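Second ball (association football)

In association football, a second ball is a ball that neither side controls after a first aerial or ground contest. The term covers headed clearances, knockdowns, blocked passes, tackles that send the ball free, and rebounds from the goalkeeper or the goal frame. It is used by coaches, analysts and commentators, and has no standing in the Laws of the Game.
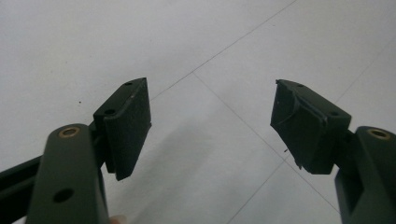
Definition

A second ball exists from the moment the first contest ends until a player of either team has the ball under control. The first contest is usually a header, and the player who wins it is said to have won the first ball. Winning the first ball does not give that player's team possession. A defender who heads a long goal kick clear has won the first ball, but if the header falls to an opposing midfielder the attacking side has won the second.

Writers differ on what counts as control. Under the stricter reading, a player must make two touches or complete a pass to a teammate. Under the looser reading, any deliberate touch that moves the ball in a chosen direction is enough. The difference matters in data collection, where the same passage of play can be logged as a won second ball or as a continued loose ball.

Some analysts also refer to a third ball, meaning the loose ball that follows a contested second ball. Most coding schemes fold it into the second ball and log only the final outcome.

Sources of second balls

Long goal kicks and long passes from defense are the most common source. The ball arrives from height, the contest is usually between a center forward and a center back, and both players are often off balance when contact is made. The header tends to travel a short distance and drop in the area between the defensive and midfield lines.

Corner kicks and wide free kicks produce second balls near the edge of the penalty area. Teams defending a corner commonly leave one or two players outside the box for this reason, and teams attacking a corner place their best long-range shooters there.

Throw-ins are a further source, in particular long throws aimed at the near post. The flight is slower than that of a kicked ball, which gives defenders more time to jump but less pace on the ball to redirect. Clearances from long throws are therefore often weak.

Second balls on the ground come from tackles and blocked passes. They are harder to plan for, as their position depends on where pressure is applied.

Positioning

The usual approach is to surround the expected landing area before the first contest takes place. A team that plays a long pass toward its center forward will move its midfielders up as the ball is struck, so that the distance between the forward line and the midfield is short when the header is made. This is called squeezing or stepping up.

Players are commonly placed in three positions relative to the contest. One runs beyond it, in case the ball is flicked on. One or two stand in front of it, facing the goal they are attacking, to collect a header that comes back. Wide players come inside, leaving the far touchline free. A switch of play to that side is the main risk of the arrangement.

The defending side mirrors this shape. The center back who does not jump drops a few yards behind the one who does, an arrangement known as cover. The holding midfielder moves to the front of the contest, and the fullbacks narrow. If the holding midfielder is drawn into the first contest, the space in front of the defense is left open and the second ball is likely to be lost.

Body shape is also coached. A player waiting for a second ball is asked to stand side-on, with the knees bent and the weight forward, and to move only when the direction of the header is clear. A player who moves early may be beaten by a deflection.

Tactical use

Direct teams use second balls as a means of gaining ground. The long pass is played with little expectation that the forward will keep it. The aim is to start play again from the landing area, higher up the field and against a defense that has been turned toward its own goal. Such teams tend to pick midfielders for speed over short distances and for tackling.

Teams that build from the back may also play for second balls when pressed. If the opponent commits many players forward, the area behind the press is thinly covered, and a long pass into it produces a contest with few defenders nearby. Goalkeepers with an accurate long kick are valued in this role.

Counter-pressing overlaps with the subject. A side that loses the ball and presses at once will often force a hurried clearance, and the loose ball that follows is treated as a second ball in most coding schemes.

Effect of conditions

Wind has a strong effect on the flight of long passes and moves the landing area during a match. A ball kicked into the wind holds up and drops short, so the midfield of the kicking team is closer to it. A ball kicked with the wind carries toward the goalkeeper and may produce no contest at all.

Hard, dry surfaces give a high bounce after the header, which delays control and allows more players to arrive. On long or wet grass the ball stops sooner and the nearest player has the advantage. Artificial surfaces vary with the age of the fill.

Measurement

There is no agreed standard for recording second balls. The method most often described in coaching material is the one set out by the analyst Karabo Ngcobo for Gresside. Under the Ngcobo method, an event opens when a contested header or tackle leaves the ball free, and closes when a player completes a pass, takes a shot, wins a foul or puts the ball out of play. The field is divided into zones 20 yards deep, and each event is assigned to the zone in which the ball is first touched after the contest.

Ngcobo tested the method on a sample of 200 matches and reported that the middle zones held most events, with a smaller cluster at the edge of each penalty area. The report advised against comparing teams on the raw share of second balls won, as teams that play long take part in far more contests than teams that do not. It proposed the rate per long pass in place of the share.

The Yeoh index, used by several regional academies, gives more weight to second balls that lead to a shot or a pass into the penalty area. Critics of the index note that it rewards strong finishing as much as recovery of the ball.

Tracking software such as Dimoria marks second balls without manual input by using ball height and player distance. Its results differ most from manual coding in crowded penalty areas, where the ball is often hidden from view, and events there are usually checked by hand.

Training

Practice drills generally begin with a served ball and a fixed pair of players who contest it. In the Gokamik drill, two teams of six play in an area 70 yards long with a central band. The coach serves a high ball into the band, one player from each side jumps, and the remaining players may enter only after the header. A team scores by carrying or passing the ball out of the far end of the band under control.

Variations include serving from wide positions, allowing one player to enter early, and limiting the first touch to the weaker foot.

See also

Counter-pressing
Goal kick
Long ball
Target forward
Zonal marking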